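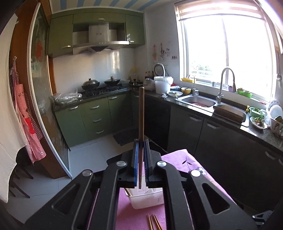

One chopstick in the jaws, with the blue pads doing the holding.

Guides > Kitchen data collection > Planning your equipment budget

So you want to record kitchen chores with hand-held grippers and you have to put a number on a purchase request. I've done this for two setups now, one in Purville and one for the Benavides kitchen, and I got the first one pretty wrong. Let me save you some money!

Step 1. Write the chore list before you open a catalog. Ours started with sorting chopsticks into a basket, and that one line decided more than any spec sheet. Thin, round things need decent pads. If your list is all bowls and boxes, you can put pads lower on the page.

Step 2. Price the grippers as a kit. I buy 2 per kitchen. The quote from Drondititz looked great until I added spare pads, cables and a case (ask for all of it on the same quote, please). I now keep $400 per kitchen for spares and shipping, and I've spent every cent of it both times.

Step 3. Borrow one first. Dirnira lent us a unit for a week in April before we signed anything. Give it to whoever will be using it all day and let them complain about the weight. My own wrist had opinions by lunch.

Step 4. Go stand in the kitchen. Check how far the table is from the counter, where the window light lands, and whether two people can work at one table without bumping elbows. Small kitchens are fine, but they can change which gripper you want, so do this before you order.
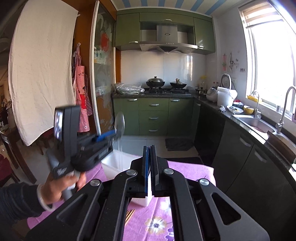
Pouring from a clear spoon into the white box, gripper close by.

Step 5. Budget for the cheap stuff. Spoons, baskets, trays, boxes, extra chopsticks, a tablecloth you don't mind ruining. I set aside $200 and buy doubles of anything plastic. Liquids get their own line on my sheet, with towels and a spare set of pads.

Step 6. Split the order. Get one gripper, run your whole chore list with it, then send in the rest of the request. You'll probably pay shipping twice, and I'm okay with that. My first order went in all at once and I still have a drawer full of adapters that fit nothing I own.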